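Geltari Project - Report for the Second Half of the Year
Written up by Bouchra Abdelaziz for the robotics club

When we picked this project back in February, I think most of us imagined we would be building something with wheels and a lot of glue. Instead we have spent nearly all our time in simulation, teaching a two-armed robot to tidy a long table in a house that does not exist, and I have grown very fond of that house (purple sofa and all!).

The task sounds simple enough. The robot comes up to the table, picks up the small things on it and puts them at the far end. Our first controller, which we called Jenumari, planned both arms at once and got itself into terrible knots. After 60 trial runs we gave up on it and wrote Hekus, which moves one arm at a time and keeps the other out of the way. It is slower, but we could at last read the logs and understand them.

We then ran Hekus 300 times with the objects shuffled between runs. Most of the failures came from the tiny pieces, where the fingers closed a little too early.
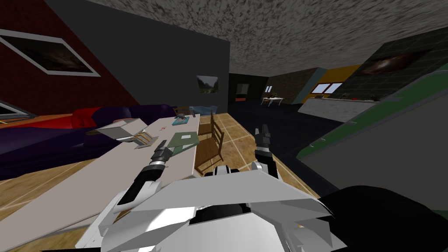 The other thing that cost us a good deal of time was the chair. Whenever the right arm swung out wide, the planner treated the chair back as a solid block - slats or no slats - and sent the arm on a very long way round. We spent 6 evenings on this before somebody suggested a finer collision shape, and that cured most of it. Pesonen, our grasp planner, still needs the same treatment, and we hope to start on it next term.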